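Opinion

The kit is good. Sell it to people who fold things.

26 May 2021

There are two ways to teach a robot arm to fold a shirt, if you leave out writing the motions by hand, and I think most people have by now. You can drive the arm from a distance and record what it does. Or you can put a pair of grippers in a person's hands, let the person fold the shirt, and record that. Jelen sells a kit for the second way. It is called the Meka, and I have had the use of one long enough to have an opinion about it.

My opinion is that the hardware is worth the money and the package around it is aimed at the wrong buyer.

The basic set is a left gripper, a right gripper, a head camera and a charging dock. Each gripper has its own camera looking out over the fingers. Jelen rents the set for $663 a month or, if you sign for a year, $532. You can't buy it outright. I would like to be able to, and I'll come back to that.

The first thing you learn is that folding with grippers is a different job from folding with your hands. With fingers and a palm you smooth as you go. You feel the seam, you flick the sleeve over, and half of it happens without looking. With two jaws on each side you get a pinch and nothing else. My first shirt took longer than I want to say and came out as a parcel. By the end of an afternoon I was passable. By the end of the second week I had stopped trying to fold the way I fold at home and had started folding the way the tool likes, in long pulls with both ends held. A robot arm with the same fingers will have to do it that way too, and this is the best argument for the whole idea. The person is limited in the same places the machine is.

Remote driving doesn't give you that. The Rizvi rig, which a lot of shops compare this one to, puts you in a chair with a pair of levers and moves a real arm across the room. The recordings are clean because the arm made them. But it is slow, it needs the arm to be there and in working order, and people get tired of it fast. I have used both. I would sooner spend a morning with the Meka than an hour in the Rizvi chair, and I think the difference shows in how much usable work gets done by the end of a week.

Cloth is also the right thing to test on. A lot of demos in this trade are blocks and cups. A cup is the same cup every time. Pick up a shirt by the sleeve and put it back down and you have a new problem. If a kit can record shirts in a form that is useful later, I'm willing to believe it can record cups.
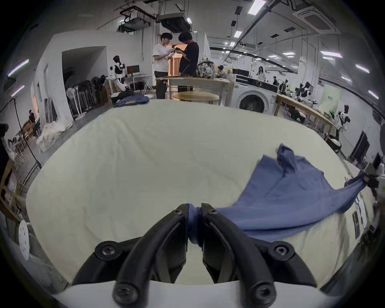
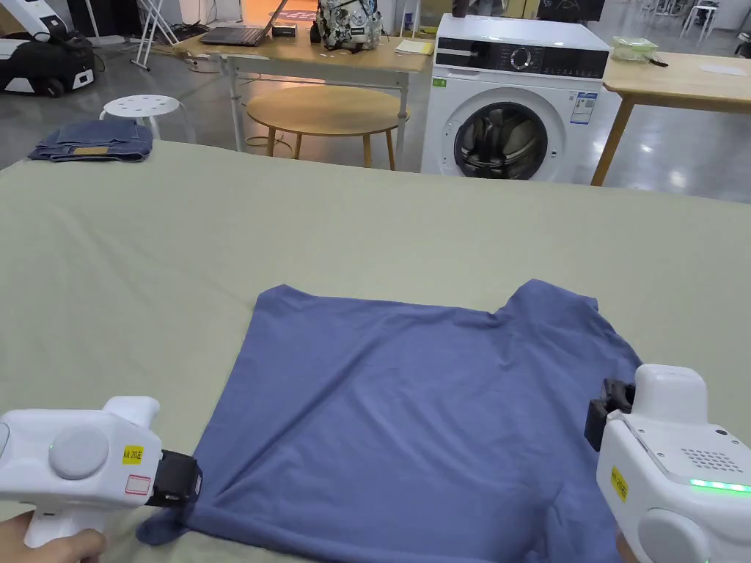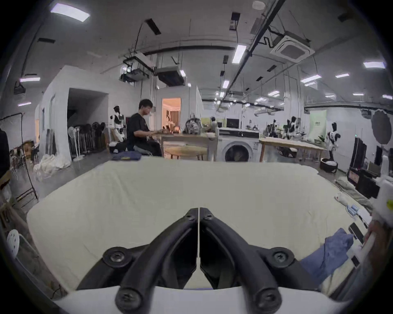
Working on laundry with the hand-held grippers. The second picture is the view from head height; the first and third are from cameras on the grippers.

The gripper cameras matter more than the head camera, in my view. From the head you get the layout of the table, which is useful, but hands and tools get in the way of the exact spot you care about. In the gripper view the fingertips are always in the same place in the picture and the cloth comes to them. When a shirt is pulled tight between the two sides, you can see the twist in the fabric right where it is held. You also get a great deal of ceiling. The lens is very wide, and the room comes along with every recording whether you want it or not: the lights, the furniture, whoever else is working that day. Buyers who share space with other companies should think about this before they sign. Jelen offers face blurring as an add-on. It should be in the base price.

The fingers are black plastic and curve in toward each other, and they are held on with ordinary hex screws. I like that. When a finger wears, you take out the screws and put on another one. Replacement pairs are $66. That is high for two pieces of molded plastic, but I've paid it, and the swap took a few minutes with a key that came in the box. The ribbing on the inside wears down before anything else does. It grips cotton well and denim very well. It is poor on anything slick. A lining or a rain jacket slides out unless you fold a bit of it over first, and after a while you do this without thinking, which then goes into your data as a habit. Whether that's a fault depends on what you want the data for.

The weight is fine for the first hour. After that you feel it in the thumb side of the wrist. Jelen's own advice is to change tasks every so often, and I'd go further and say that anyone doing this as a job should be on it for part of the day only. If you are paying people to record, plan for that. A tired person makes tired recordings. The shirts get folded, but the pulls get short and jerky, and the same motion is done three times where one would do.

The light strip is the best small thing on it. It sits on top, where you can see it while you work, so you don't have to look away at a laptop to find out if the tool is happy. The software is the worst large thing. Each session has to be lined up across the three cameras before it can be exported, and the program that does this gives you a bar that fills up and then, sometimes, a message that the session was not accepted. It doesn't say what was wrong with it. I have lost good mornings to this. The people who answer the support line in Fokville are patient, and they usually find the cause, but they find it by asking me to send them the files. A customer should be able to find it too.

Which brings me to who this is for. Jelen markets the Meka to robotics labs. The brochure has arms in it, and the manual assumes you know what a transform is. The contract has a page about model training. Labs will of course rent it, and they will do fine with it. But labs are staffed by people who would like to be doing something other than folding shirts. The people who fold shirts well, all day, with a method, work in commercial laundries, hotel linen rooms and the back of clothing stores. They know that you start from the collar on one kind of garment and from the hem on another. They know what to do with a fitted sheet. If I were looking for good demonstrations, I'd want those people holding the grippers.

They could do it tomorrow, as far as the hardware goes. You pick the thing up and squeeze. What stops them is everything else. The setup guide runs to 12 steps before the first recording, and most of those are typed into a terminal. The table has to be the right height and the markers have to be stuck down in the right places. None of it is hard for an engineer. A linen room manager would put the box back on the shelf by lunch.

I have raised this with Jelen and was told that a simpler version is planned and that there might be news in June. I hope so. I've also heard the other side of it, from people I respect: that a laundry has no reason to rent a recording kit, because it has no robot to train. I don't find that convincing. The laundry would be selling the recordings. It has the garments, the tables and the skill, and there are companies that would pay for all three. Someone has to set up that trade, and the firm that makes the grippers is in the best place to do it.

There is a fair worry that goes with this, and I don't want to skip over it. If you ask people to record the work they do so that a machine can later do it, you are asking for something more than an hour of labor. I think they should be paid above their normal rate for it, and told in plain words what the recordings are for, and given a say in where they go. I would put that in the rental contract. The page on model training covers what Jelen may do and what the renter may do, and has nothing on the person in between. It would take one paragraph to fix.

As for buying, the rental-only policy makes sense for Jelen and little sense for anyone who plans to keep at this for more than a year. I would pay a good price to own a set, do my own finger changes and skip the updates that move the menus around. Small shops in particular need to know what a tool will cost them over its life. A monthly bill with no end to it is hard to plan for.

I'm keeping mine for now, on the yearly rate. If you run a lab and you work with cloth, rent one for a month and have two different people use it, one of them left-handed, before you decide. Check the table height against the guide and allow a full day for setup. And order a spare pair of fingers with it, because shipping on small parts is slow.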